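Vehicle Chassis Systems - Unit 4 handout
Leaf springs and rear axle location
Revised 2021-12-05

1. Scope

This unit covers the rear suspension of a light truck with a solid axle on parallel leaf springs. Front suspension was dealt with in the last unit and is assumed. Shock absorber valving is left for March.

2. What the leaf pack does

A coil spring carries load and nothing else. A leaf pack carries load and also locates the axle fore and aft, locates it side to side, and resists the twist of the housing under drive and brake torque. Any change made to soften the ride changes all of these together.

Rate depends on the number of leaves, their width, their thickness and their free length. Thickness has the largest effect: for a single leaf, rate goes with the cube of thickness and falls with the cube of length. Friction between leaves adds a resistance that does not follow the rate calculation and varies with rust, grease and liner condition. 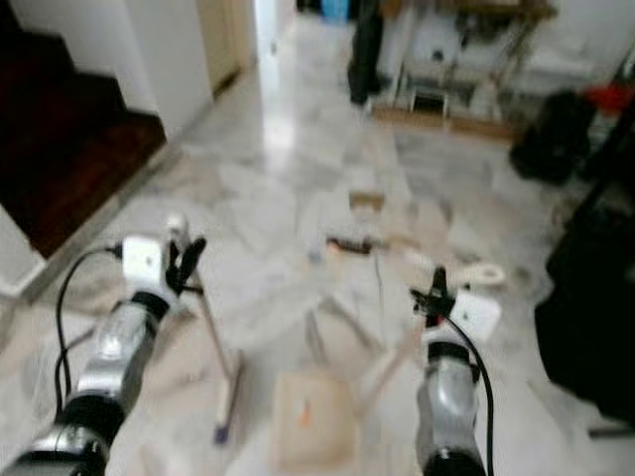 Why does a lifted truck often shudder when pulling away from a stop?
Axle wrap is the usual cause. Drive torque rotates the housing against the springs, the pack bends into an S shape, and the tires lose grip and regain it in quick succession. Tall lift blocks make it worse by placing the axle farther from the spring and giving the ground force a longer lever arm.

3. Worked example

The Trukar bench pack used in lab has a measured rate of 482 lb/in. Each spring carries 1,761 lb of sprung weight at rest.

Static deflection = load / rate
= 1,761 / 482
= 3.65 in

The rate is taken as constant over this range. On a pack with a helper leaf it is not constant, and the calculation must be split at the point where the helper makes contact. Use the lower rate up to contact and the combined rate after it.

Students often put the full axle load into this formula. The load is per spring. Unsprung weight (housing, brakes, wheels and tires) is left out.
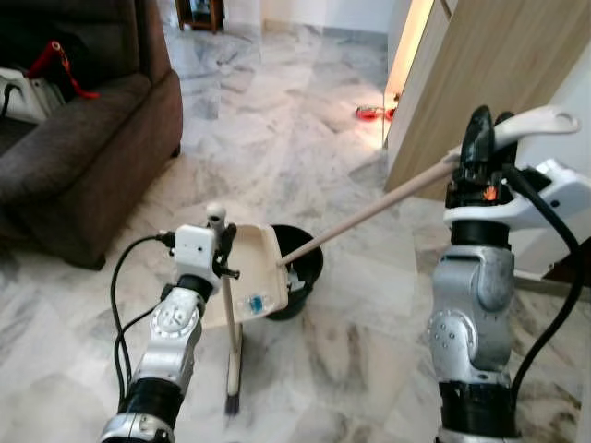 Shackle angle is the next item to check once static deflection is known. As the spring flattens it gets longer between the eyes, and the shackle has to swing to take up the change. With the shackle mounted below the frame and the truck at ride height, the lower end should lean away from the fixed eye. A shackle that stands close to vertical at rest may fold the wrong way at full droop.

4. Traction bars

Two layouts are used in the assignment.

Zanik layout: one bar, two bushings on the housing, one shackle at the crossmember. Controls wrap and lets the axle move through its travel without binding.

Figueroa layout: one bar on each side, fixed pivots at both ends. Stiffer in wrap, but the bar and the spring swing through different arcs. Bind appears near the ends of travel - check it with the wheel off and the axle moved on a jack, vehicle on stands.

5. U-bolts

Torque in a cross pattern, in stages, with the vehicle weight on the springs. Do not reuse stretched U-bolts. Recheck torque after the first road test. A loose pack puts the bending load on the center bolt, and the center bolt is there only to hold the leaves in line and seat in the axle perch.

6. Assignment (20 points)

a. Repeat the section 3 calculation for the Pukow pack, using the rate you measured in lab.
b. Sketch the Zanik and Figueroa layouts at ride height and at full droop. Mark every pivot.
c. State which layout you would fit to a truck with lift blocks, and give the reason in terms of bushing load.

Show units on every line. Answers without units lose half credit.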